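From: Cirkard
To: sosham-workshop list
Subject: Re: [sosham] Drive loading cell, gripper clearance and fixture tray

On the September thread, Nustine wrote:

> I'm still not clear on why you moved away from the vertical case. I had
> mine standing up the way it would under a desk, and the arm came in from
> the side. The pick worked nearly every time. The insert was bad. Is the
> flat layout any better for that, or did you just trade one problem for
> another? Also, what are you using to hold the drive before the pick? I
> tried foam and it let the drive lean.
>
> One more thing. Are you homing between cycles? I stopped doing it to save
> time and I think I regret it.

I'll take these in order, with one correction to my last message at the end.

Layout first. The flat case is better for the insert and slightly worse for everything else. With the tower on its side and the side panel off, the arm can come down from above and I only have to worry about one wall at a time. With the case standing, the elbow was always close to the table when the gripper was at the height of the lower bay, and the planner kept picking an ugly wrist flip to get out of it. I haven't seen the flip since I laid the case down.

What I traded for it is the rim. The gripper has to go up and over the side of the case on every pass, and the fingers are long. My first waypoint over the rim was too low and I hit it twice. I raised that waypoint and made it a fixed joint position instead of a Cartesian one. It costs a little time per cycle and I don't care.

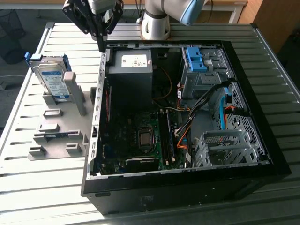

The second thing to watch in a flat case is cabling. Cables that hung out of the way when the tower stood up now lie wherever they like, and a SATA cable across the path will catch on a finger sooner or later. I tie back whatever I can before a run. I have not tried to make the arm deal with loose cables and I don't plan to this year. If anyone on the list has done it with a hobby-size arm, I'd like to read about it.

For the fixture: a printed tray that holds the drive upright, with the caddy already on it. Foam didn't work for me either. The drive settles a bit further over each time, and by the end of an evening the pick is off by more than the fingers can correct. The tray gives it a hard stop. I cut the slot too tight on the first version and the arm lifted the tray along with the drive, so leave yourself some slack and add a lead-in on the top edges. Van Wyk print shop did the second version for me because my bed is too small for it in one piece. Two halves bolted together would be fine too, but mine came out with a step at the joint and I gave up on it.

Homing: yes, between every cycle. I also skipped it for a while. Over a long session the insert position crept in one direction, always the same one, and I spent an evening blaming the tray. With homing back in, the creep is gone. I suspect a loose belt or a warm motor, but I haven't taken the joint apart to find out.

Now the numbers, as several people asked off list. Over the last batch I ran 320 inserts and 309 seated without help. Of the misses, 8 were the drive going in at an angle and stopping partway. I put those down to the caddy shifting in the fingers during the move over the rim. The rest were pick errors, and all of them came before I fixed the tray to the table with screws. It had been held with tape until then — don't do that.

"Seated" means the drive reached the end of its travel and stayed there when the fingers opened. It doesn't mean the connectors were mated. I'm doing the connectors by hand and will be for a good while.

The correction: in my last message I said the approach speed was the same for the pick and the insert. It isn't. The insert runs at half the pick speed, and the config file in the Sosham shared folder had the right values all along. If you copied the figure out of my email, please change it. At full speed you will bend something.

Still open on my end:

- rubber pads for the fingers, to stop the caddy from shifting
- a way to stop the arm on contact that doesn't depend on motor current, which is too noisy on this one
- a second case with a different bay layout, to see how much of the program is really specific to this tower

If somebody has a dead tower they want to get rid of, I'll take it. It doesn't need to boot, but the drive cage has to be straight.

— Cirkard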